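4.3 Masking the tool in the wrist view

The Ponport tracker ignores any pixel covered by the tool mask. Without a mask, the tracker may lock on to the arm's own parts and report no motion.

1. Stop the arm and set the controller to HOLD.
2. Open Views > Wrist and select Live.
3. Set Exposure to 2000. Lower it if bright metal edges flicker in the preview.
4. Select Draw Mask. Trace the bellows, the collar and the metal tube as a single outline, down to the flared end.

CAUTION: Keep hands clear of the tool before leaving HOLD.

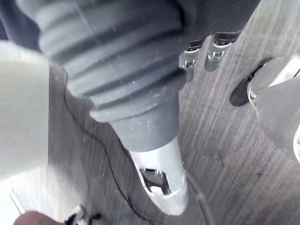 5. Set Margin to 10 pixels. The bellows changes shape as the joint bends, so a tight outline will fail at the ends of travel.
6. Leave cables and floor outside the mask. The planner handles cables as obstacles (see 4.5).
7. Select Save. The mask is written to slot 1004.

Note: Blurred areas close to the lens need their own outline. Use Add Region and set Type to Static.

Note: Error 1917 means that the mask covers too much of the view. Reduce Margin and save again.

Masks made with the older Birnby plug-in must be redrawn.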